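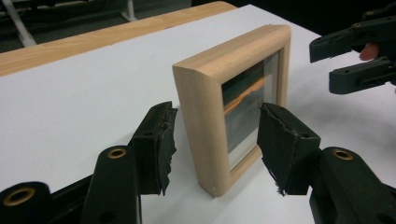 Search Press Room Enter keywords

Itavero Introduces Small Square Frame in Pale Wood

Itavero, the home goods maker, announced today that its Sarmiento picture frame will reach stores in October. The frame is made of light-colored wood with a thick, rounded molding and a deep inner border, and it holds its picture behind glass. It stands upright without a separate easel and is intended for shelves, desks and bedside tables.

"Our customers asked for a frame that could hold its own beside books and lamps," said Angelica Mangubat, director of product at Itavero. "We kept the outer edge soft and left the grain of the wood in view."

The design was developed by Alfredo Pangilinan and Despina Koutsoukos over 2 years. A trial run of 100 frames was placed with independent shops last spring, and comments from shop owners led to a deeper recess between the glass and the front edge.

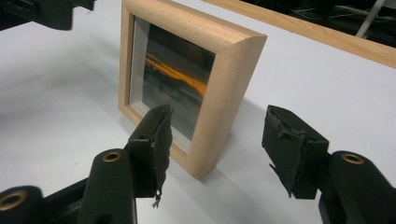 The first production run is limited to 1,000 frames. Of these, 947 will go to retail stores, and the remainder will be held for replacement orders. Both color and black-and-white prints are suited to the frame, and Itavero recommends a soft, dry cloth for cleaning the glass.

Stores wishing to carry the Sarmiento frame may apply through the Itavero trade desk. Press inquiries should be directed to Benjie Panganiban, Itavero Communications.

Filed under: Company News, Frames & Wall Decor, New Products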